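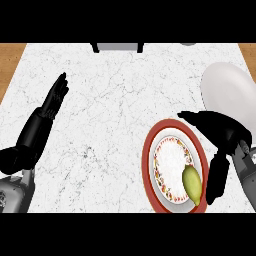 Florncombe asked whether the simulated runs could be counted towards the total at all, as the contract with Price speaks only of "examples" and does not say how they are to be made. The meeting agreed that they could, provided each one is marked as simulated in the index. Florncombe accepted this and asked for it to be minuted.

Minutes of the previous meeting: agreed, with one correction. Item 4 should read "right arm", not "both arms".

1. Progress
The store now holds 1048 two-armed examples in the kitchen set. 77 have been set aside for checking, mostly for fingers passing through the edge of a plate. The July target of 600 simulated examples on the marble worktop stands. 300 are done.

2. Fruit and plate tasks
Stistetti reported that the starting positions are too alike. The plate is nearly always on the same side, so the model may learn the place and ignore the plate. Agreed to move the dishes between runs and to change the fruit every so often. The patterned plate stays in for now.

3. Idle arm
There was a long discussion about what the left arm should do while the right one is working. Plestitis would like it held still over the worktop. Stistetti would prefer the operator to move it freely. No decision. Both ways to be tried on a small batch and the results brought back.

4. Labels
Written instructions to be kept to one sentence, in everyday words. "Pick up the fruit" is acceptable. Colours only where there are two of the same thing.

5. Any other business
Headset straps need replacing. Price to be sent the index before the next meeting, without the set-aside examples.

Meeting closed at 4.20 pm.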